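Print this page | E-mail this page

Folding and Sorting at a Table: Tips for Small Laundry Rooms
Last updated 26th January

Most folding gets done on a bed or a sofa arm, and most of it has to be done over. A flat table at the right height makes the job shorter and easier on the back. The notes below come from readers of these pages and from our own laundry room at Plimemside, where the table does duty for mending and gift wrapping as well.

Table height

Stand next to the table with your arms hanging. The top should come somewhere between your wrist and your elbow. A kitchen table is a little low for most adults. Jessie Forsyth set hers on four bed risers and stopped getting a sore neck. If you do this, push down hard on each corner before you put any weight on it, and don't let children lean on it.

A wood top is fine for folding if it is smooth. Run an old nylon stocking over it — anything that snags the stocking will snag a sweater. Sand the rough spot with fine paper, wipe off the dust, and wax it. Let the wax dry overnight and buff it well, or it will come off on the first white shirt.

Where to put the basket

Keep the basket on the table while you fold. Bending down to the floor for every sock is what tires people out. Put it toward the back so the front half of the table stays clear, and pull pieces forward as you need them. If you are left-handed you will probably want it on the right, but try both.

Plastic baskets are easy to wipe out and don't mind damp clothes. Check the rim and the handles for sharp seams from the mold. A few strokes with a nail file will take them off. Wicker looks nicer but catches on knits, so line it with an old pillowcase.

A bright basket is easier to live with than a white one. White socks and handkerchiefs get left behind in a white basket, and they go back through the wash for no reason.
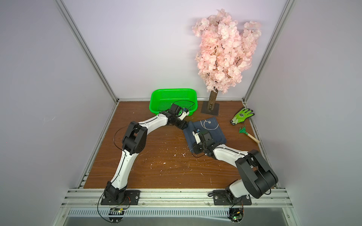

Dark cloth needs a bit more care than light. Navy and black show every bit of lint, so wipe the table with a barely damp sponge before you lay anything dark on it. Fold the dark things first, while the table is clean, and leave the towels for last. Towels shed more than anything else in the load.

If a dark piece has already picked up lint, wrap your hand in wide tape with the sticky side out and pat it over the cloth in one direction. Rubbing only works the fluff in deeper.

Folding larger pieces

1. Lay the piece flat and smooth it from the middle out to the edges with the sides of your hands.
2. Hold one corner down with one hand and bring the opposite corner over with the other.
3. Match the hems before you press the fold. If the hems don't meet, the cloth was pulled out of shape on the line. Tug it gently on the diagonal and try again.
4. Fold in thirds for a narrow shelf or in quarters for a deep one.
5. Stack with the folded edge facing out. You can then lift one from the pile without dragging the rest along.

Fitted sheets are another matter. Niall Kerr tucks the corners into each other, folds the rest into a rough square and puts it at the bottom of the pile. That is good enough for us too.

Damp pieces

A cloth that feels cool at the seams is still damp. Don't fold it. Hang it over a chair back for an hour and come back to it. One damp towel in the middle of a closed cupboard will make the whole shelf smell by the end of the week. Damp cloth left on bare wood can also leave a mark, and navy may leave some of its color behind. If the wood is already marked, rub in a little mayonnaise, leave it for an hour and wipe it off. This works on pale water rings. It won't do anything for dye.

Reader's tip

Cameron Cruickshank wrote in October to say he keeps a shallow tray at one end of the table for whatever comes out of pockets. Coins and screws go in the tray, tissues go in the bin, and anything still there after eight days is his.

Storing the basket

Rinse it once a month with warm water and a drop of dish soap, and dry it upside down. Keep it out of strong sun — plastic left on a windowsill gets brittle and splits at the handles first.

Contact us | Copyright Kerr Household Pages | Back to top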